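Boxes, boxes and more boxes

Dec 15, 2019

So the great spare room clear-out has started, eighteen months after I promised it would (sorry, Mum). I blame September, when I bought a new shelf, built it in an evening and then piled everything I own in front of it.

The rule this time is that anything I haven't touched in a year goes in a box, and I'm not allowed to sit on the carpet reading old letters. I lasted until the second drawer. In my defence, there was a whole bundle from Olga in there, from her year in Dredano, and she draws in the margins!

Anyway, I've become very fussy about boxes. I used to grab whatever was going spare behind the shop, and half of them gave up on the stairs. Now I want a proper big cardboard one with hand holes in the ends, and I will walk home with it on my head if I have to.

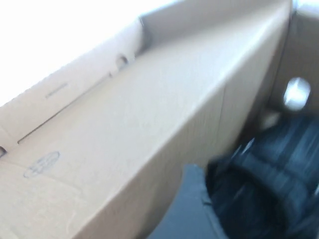
Books go in the small ones, obviously. I learnt that when I moved out of the Urquijo flat and Fabian had to carry 6 boxes of hardbacks down 4 flights (he still brings it up, usually when he wants a favour). The big ones are for light, awkward stuff: cushions, the winter duvet, that lampshade I keep meaning to put up. I put something soft along the bottom first, then the heavier bits, then stuff jumpers down the sides so nothing slides about.

Oh, and write on the side of the box, not the top. You stack them and then you can't read a thing. I've also stopped writing "misc" on everything, as last time I had five boxes of misc and couldn't find the tin opener for a week.

Tonight I'm tackling the wardrobe. If anyone wants a waffle maker, please shout before Thursday.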